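3.2 Laying out the bottles

I'll admit we got a bit attached to the orange bottles. They have a clear cap, a printed label and a body that's easy to spot on green, and for a study of how household goods get sorted on a tabletop — ours is the Kitina layout — that's most of what you want. Afroza Liyanage marked the home zone on the left of the green surface with overlapping strips of yellow tape, wrinkles and all (we tried neater versions and went back to this one!). Figure 4 has a bottle away from the tape and others near it. 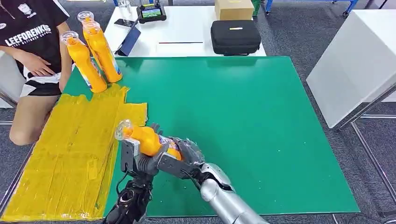
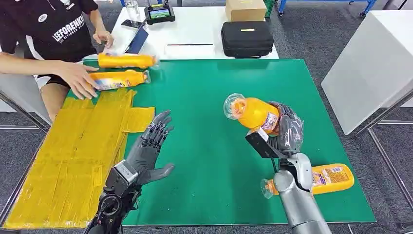
Figure 4. Orange bottles and the yellow tape area on the green surface.

Samarakoon Household Objects Group, Department of Design Studies

We logged 79 placements with this layout, and I coded every one of them by hand. What I kept noticing was how much the starting pose matters: a bottle on its side has a cap that points somewhere, so we wrote down cap direction as well as position. Kasun Munasinghe recoded 13 placements without seeing my notes, and we disagreed mostly on bottles that were leaning. Those are treated separately in Section 3.3.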